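**Harow fruit set, notes before you download**

Maintained by Gisela Alarcón. Last touched April 2019.

These are recordings of people driving two arms by remote control to move artificial fruit in and out of a bowl. I was asked to write the card, so I'll say what I think the data can and can't do.

## What was recorded

- 30 sessions, 4 operators, 2 arms
- a camera on each wrist, plus one fixed view
- apples, grapes and avocados, all artificial

## Doubts

The project page at Brarden calls this "everyday kitchen skill". I don't buy it. Fake grapes don't squash, and a grip that would ruin a real bunch still counts as a success in the labels. The walls are pink leopard spot on every side, meant to stop a model leaning on a plain background. As the pattern never changes between sessions, I suspect a model will lean on that too.

Operators also differ more than the labels admit. The Menville pair tend to stop and line up the jaws first, while the other two go straight in. Train on both and you may get an arm that dithers.

## Known faults

- 5 sessions have the left and right wrist streams swapped
- the table wasn't wiped between takes, so expect specks
- the Ranasinghe loader drops the last second of each file

Please don't quote a success rate from this set without saying whose sessions you used. 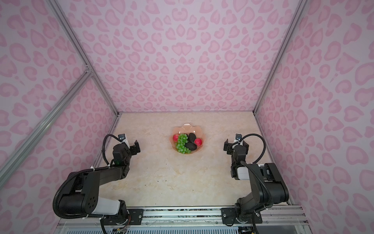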